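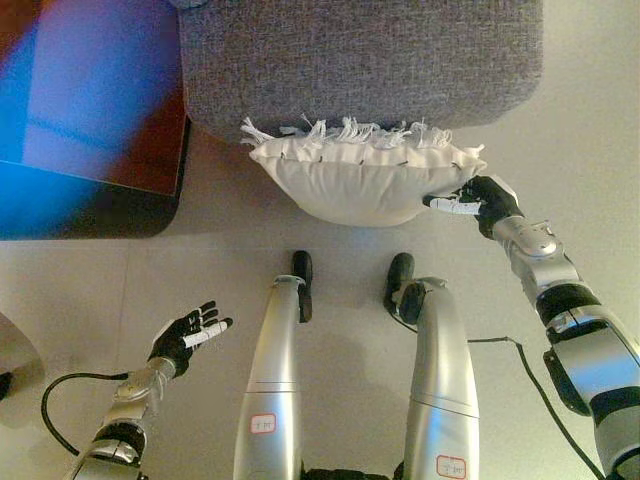
How long does a sourdough starter keep in the fridge if you don't feed it? Mine went 2 months, came back after three feedings.

gray water on top, smelled like nail polish. poured it off, kept a spoonful. 100 grams flour, same of water, left it by the stove

day one nothing. day two a few bubbles - day three it hit the lid

Hinata Ishida says rye wakes it up faster, trying that in October
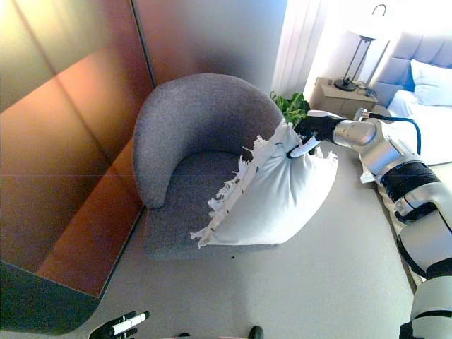 White pillow, gray chair.

anyway bread tonite, loaf goes in at 6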